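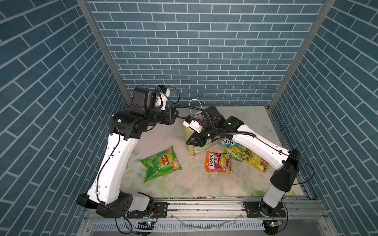
15 February 2018

Glue again. Third week on the fish glue and I am beginning to smell like a harbour, according to the people I live with.

Where things stand: the split spine on the Killitz account book (the fat one, 600 pages) has been cleaned down to the sewing. The old lining came away in flakes with a damp poultice, 50 minutes under film, then the bone folder. Whoever lined it last used something brown and glassy that I'd like to call animal glue and Noemí would like to call "regret". Two of the sewing supports are sound. The one nearest the tail snapped when I looked at it.

Test strips, on the same linen and the same offcuts of board:

- Wheat paste, thick: holds, peels cleanly when damp, takes all night to dry. No surprises.
- Fish glue, straight from the jar: grabs at once, which is lovely until you've put the strip on crooked. I put the strip on crooked.
- Fish glue and paste, 3 parts to one: best so far. Enough time to slide things about, and the fold didn't crack after 200 openings by hand. My thumb has views on this method.
- The Pornine stuff in the white tub: stiff as a biscuit. Cracked along the joint before I'd got into double figures. The tub says "flexible". So did the salesman.

Noemí Bañuelos thinks I should do the fold test again with the strips left in the damp cupboard overnight, as the Baumgartner reading room, where the book is going back to, is apparently run like a greenhouse. She's right, annoyingly. I'll cut a second set tomorrow, and this time I'll write the mixture on each strip in pencil and not rely on the order I left them in. (The order I left them in is now the order somebody dusted them in.)

Paste pan: please, whoever uses it last, soak it. I spent a good part of the morning chipping it out with a palette knife. If you were keeping that crust for research purposes, sorry, it's gone.

Fevgate delivery came, short again. We have the linen thread but no 18/3, and the handmade paper is cream when I asked for white. It'll do for the endpapers on the parish registers – they were never white either. I've rung and been promised the rest by April, in a tone that suggested I shouldn't plan my life around it.

Press: the left screw is still sticking. A bit of wax helped for one turn. I've put the small books in the nipping press for now and hung a note on the big one, so don't force it.

To do:

- second set of strips, labelled
- new support at the tail, sew through to the old holes where they'll take it
- ask Noemí where the good awl went
- answer Baumgartner about the missing clasp (we never had the clasp)
- order fish glue, and possibly a peg for my nose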